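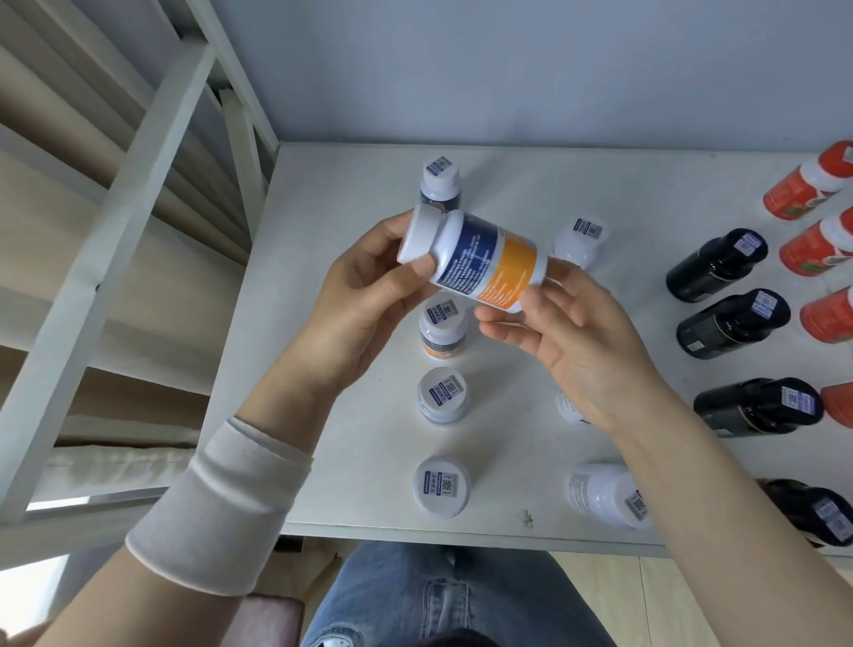

Good evening, and thank you for coming to the library in Neltevthorpe after your work. My talk is about the small text on the side of a supplement bottle, and how to put the bottles at home in some order. I start with the hands on the screen. The bottle is held flat, one hand on the cap and the other under the bottom, and the label is being turned toward the eyes. Please remember this way of holding, we will practice it later. On the orange part the letters are fine and white, and on the dark blue part they are small and white too. At the kitchen shelf, with the bottle standing up and your head bent to the side, you will not read such text. You will read the big name and put it back. So sit down, take the bottle in two hands, and turn it slowly.

(Wait until people in the back have found a chair. Leave the slide on. It is my only slide.)

Who I am, short version. I worked for many years in the stock room of Konley, which is a shop for household goods and some health products. I am not a doctor and not a pharmacist. I will not tell you tonight what to take or what to stop taking. If somebody asks me this, I will send them to their pharmacist, and please do not be angry with me. What I know about is labels, shelves, dates and boxes.

How it started. In April I cleaned the cupboard over my own refrigerator. I had bought the same magnesium three times, from three different places, because every time I could not see the old one behind the cereal. One of them still had the paper seal under the cap. I was ashamed a little, after all those years in a stock room. Then I asked my neighbors on Espinoza Street, and their cupboards were the same or worse.

(Ask: who has a bottle at home that they cannot say when they bought? Let them raise hands. Do not comment on it, go on.)

Part one. Take everything out.

You need a table with nothing on it. A white one is good, or put a light sheet over a dark one. Bring all bottles from all places: kitchen, bathroom, bedside, the handbag, the sports bag, the car. If you do the kitchen today and the bathroom next week, you will not find the doubles.

Stand them up in columns, like the left column on the slide, with a little space between, and sit in front. Do not open anything yet. When white bottles stand like this and you look from above, you see mostly caps. On the slide the caps have small stickers with a QR code, so from above you can see the code but you cannot see the name. Many of my bottles at home have a plain cap, which helps even less. This is the reason that people who keep bottles in a deep drawer buy things twice. I will come back to the drawer.

Part two. What to read, and in which order.

I read always in the same order, so I do not forget.

First the name of the substance. The brand name is usually bigger, but the brand is not what you take. Two bottles with the same colors can be two different things. And two bottles with very different colors can be the same thing.

Second, the serving size. In the United States this stands at the top of the Supplement Facts box. Many people look at the big number on the front and think it is for one capsule. Sometimes it is for two capsules, sometimes for three. My example: the front of a bottle says 200 mg, the box says "Serving size 2 capsules," so each capsule has the half. If you write a list for your doctor, write the amount and also how many capsules it is.

Third, how many pieces are in the bottle. If it says 60 capsules and the serving is two, then you have it for 30 days and not for two months. People plan their shopping wrong because of this.

Fourth, the other ingredients. They are under the box, in the smallest letters. Soy, milk, fish, gelatin. If somebody in your house has an allergy or does not eat meat, this line is more important than all the rest.

Fifth, the date. It can be on the bottom, on the shoulder, or pressed in the plastic without any color. For the pressed ones hold the bottle against a lamp and tip it a little. Some say "EXP," some say "Best by," and some bottles have only a lot number. If there is no date I write the day I opened it, with a marker.

Sixth, how to keep it. "Cool, dry place" is on very many bottles, and then they stand over the stove. Some must go in the refrigerator after opening. Read it before you choose the shelf!

(Drink water here. I always speak too fast in this part.)

Part three. The practice.

I have put a paper bag on each table with some empty containers in it. They are washed, there is nothing inside. Please work in pairs. One person holds the bottle in two hands and reads aloud, the other one writes on the yellow sheet. After three bottles, change.

Things to say while they work:

- Turn the bottle, not your head.
- If the light makes a shiny line on the label, lean back a little or turn your chair.
- A magnifying glass is not a shame. I have two on the front desk.
- With the telephone you can take a photo of the label and make it bigger. For me this works better than the magnifying glass, but the hand must be still.
- If the cap has a QR code, you can scan it at home, but I can not promise what each code opens. It may be a product page, or a number only for the shop or the warehouse. Write the name from the label anyway.

(Ten minutes. Walk between the tables. Last time in Vadden I gave five minutes and it was not enough, people only finished one bottle.)

When they finish, ask which line was most difficult to find. In Vadden almost every pair said the date. Show again how to tip the bottle under the lamp.

Part four. Making the groups.

Now back to your own table at home. All bottles stand, all are read. I make four groups.

The first group is what you take every day. The second is what you take sometimes, for example only in winter. The third is doubles, closed or open. The fourth is out of date, or without label, or you do not know.

For the doubles, put the one with the earliest date in front. In the stock room we did this with everything, from soap to light bulbs. Never pour one bottle into another one to save space, even if it is the same product. You lose the date and the lot number, and if there is a recall you can not check.

For the fourth group, ask at the pharmacy what to do with it in your town. Some take things back and some do not. Do not pour them in the toilet only because it is fast.

One remark about shape. A short wide jar does not like to stand in the same row with taller bottles. There is one on the slide, in the left column, third from the back. In a cupboard such a jar disappears behind the others. I put my wide jars in front, or on a small shelf alone.

Part five. The drawer, and what I write on the cap.

I promised to come back to the drawer. If you keep bottles in a drawer, or in a low box, you look at them from above. Then the cap must tell you the name. I use round white stickers, the cheap ones for prices, and I write two things: the name in short, and month and year of the date. "Vit D 11/24." Nothing more fits. Use a pen which does not smear. Let it dry before you touch it (I have ruined many).

If there is already a sticker on the cap, I put mine next to it or on the shoulder of the bottle. I do not cover a code or a lot number.

And please, the sticker on the cap is only to find the bottle. Caps can be exchanged by mistake when two bottles are open on the table. So open one, close it, then open the other. Before you take something, read the side.

If there are children who live with you or visit you, then all of this goes high and locked. A nice open basket on the counter looks good in magazines, but not with small children in the house.

Part six. The list.

The yellow sheet has five columns: name, amount in one serving, how many pieces is one serving, date, who in the house takes it. Make one sheet for the inside of the cupboard door and one copy for your wallet or bag. Take the copy when you go to the doctor or pharmacist, also for a small thing. They will ask "do you take anything else?" and most of us say no, because we think only of medicine with a prescription.

I change my sheet when I buy something new. I tried to do it on the first day of every month, and it did not work for me.

(If there is time: the story of the fish oil in the car in summer. If not, skip.)

Questions I got before, with short answers:

Can I take off the label and put my own, so that it looks the same everywhere? No. Keep the original.

What about the cotton inside? I take it out after opening. If the label says something about it, follow the label.

And the small packet that keeps it dry? That one stays in. Do not eat it.

Is a weekly pill box good? For many people yes, but ask your pharmacist which products may leave their bottle. Keep the bottles also.

Before they go: yellow sheets are on the front desk, two for each household. Stickers are next to them. Please leave the empty containers in the paper bags, I need them again for the next group. The library closes the side door early, so everybody goes out through the main hall.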